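Porte ouverte chez Storusell : une matinée au pays des ferments

Je vous avais promis un compte rendu, le voilà enfin ! J'ai profité de la journée portes ouvertes de Storusell, le petit laboratoire de compléments alimentaires installé à la sortie d'Istmont, pour aller voir comment on fabrique ces fameuses gélules de ferments que la moitié de ma famille avale au petit-déjeuner (l'autre moitié jure par la choucroute crue, et les repas de Noël sont animés).

Premier conseil pratique : venez en car. La ligne qui part de la gare d'Istmont s'arrête juste devant le portail, alors que le parking visiteurs était complet dès 9 h 30 et que j'ai vu des gens se garer dans le fossé. On nous a remis un badge, une charlotte, des surchaussures et une blouse taille unique, ce qui veut dire taille beaucoup trop grande. Nous étions 11 dans mon groupe, avec deux étudiantes en diététique qui posaient d'excellentes questions et un monsieur qui voulait surtout savoir où était le café.

C'est Ohemaa Amegashie qui nous a guidés. Elle s'occupe de la culture des souches et elle a une façon de parler des lactobacilles qui donne envie de leur préparer une chambre d'amis. Elle a commencé par nous montrer la chambre froide des souches mères, enfin, sa porte, parce qu'on n'entre pas. Derrière le hublot, des petits tubes bien rangés, et c'est tout. Toute la production part de là. On réveille les bactéries dans un petit volume de milieu nutritif, puis on passe dans un volume plus grand, puis encore plus grand, jusqu'à la cuve de 2 000 litres qui trône au bout de l'atelier. J'ai posé la main sur la double paroi, c'était tiède, comme un radiateur qu'on vient de couper. Et l'odeur ! Un mélange de yaourt et de pain qui lève. J'ai eu faim toute la matinée.

Après la cuve, il faut concentrer tout ça, puis congeler et sécher sous vide. La lyophilisation est l'étape qui m'a le plus intéressée, peut-être parce que je n'y avais jamais rien compris. L'eau passe directement de la glace à la vapeur et il reste une sorte de galette friable, beige pâle, qu'on réduit en poudre. Ohemaa en avait un morceau dans un bocal, on se l'est passé de main en main (fermé, je précise). Les bactéries sont là-dedans, en sommeil, et elles craignent l'humidité par-dessus tout. D'où le petit sachet dans le bouchon des flacons, que je jetais systématiquement. Je ne le jette plus. 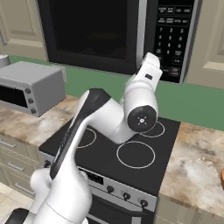 Bras robotisé au-dessus d'une plaque de cuisson, cuisine en image de synthèse.

La mise en gélules se regarde à travers une vitre et on pourrait y rester une heure. La machine ouvre les enveloppes, les remplit, les referme, les recrache, avec un bruit de machine à coudre très énervée. Une opératrice prélève régulièrement quelques gélules pour les peser et note le résultat à la main sur une feuille, puis dans l'ordinateur. J'ai demandé pourquoi les deux, elle m'a répondu « parce que l'auditeur aime le papier ». Le lot du jour portait le numéro 2 654, écrit en gros au feutre sur le tableau blanc, et il partait pour l'entrepôt d'Orkdale dans l'après-midi s'il passait les contrôles.

On a terminé par le laboratoire d'analyses, ma deuxième étape préférée. Des boîtes de Pétri partout, et une jeune technicienne qui comptait des colonies avec une patience d'ange. Elle nous a expliqué que le chiffre inscrit sur l'étiquette doit rester vrai jusqu'à la date limite, donc qu'on en met davantage au départ pour tenir compte de celles qui meurent en route. Certains flacons sont gardés exprès dans une armoire chauffée et ouverts de temps en temps pour vérifier où ils en sont. Je n'avais jamais pensé à ça en regardant une étiquette, et j'en regarde beaucoup !

Côté questions, quelqu'un a évidemment demandé si ça guérissait les intestins fragiles. J'ai bien aimé la réponse d'Ohemaa : les effets dépendent de la souche, de la dose et de la personne, un complément n'est pas un médicament, et quand on a mal au ventre depuis des semaines on va voir son médecin. Elle a aussi rappelé que les personnes dont les défenses immunitaires sont affaiblies doivent demander un avis médical avant d'en prendre. Une des étudiantes a voulu savoir s'il fallait les avaler avant ou pendant le repas. Chez eux, c'est pendant, avec un verre d'eau froide ou tiède, surtout pas avec le thé brûlant (ma mère, si tu me lis…).

Un petit bémol quand même, la dégustation. Storusell prépare une boisson fermentée baptisée Shemweta, gingembre et carotte, qui devrait sortir en juin. J'en ai pris deux gobelets par politesse et je crois que le premier suffisait. C'est très acide, avec un arrière-goût de radis. Le monsieur du café, lui, en a repris trois fois et a demandé s'il pouvait en emporter.

La visite dure deux heures, elle est gratuite, mais il faut s'inscrire à l'accueil ou par téléphone. Prévoyez un pull pour le couloir des chambres froides et des chaussures plates, les surchaussures glissent terriblement sur le carrelage. Les enfants sont acceptés à partir de douze ans. La boutique, à la sortie, ne prend pas les chèques, et je suis repartie avec un pot de ferments pour yaourt maison que j'essaie ce week-end.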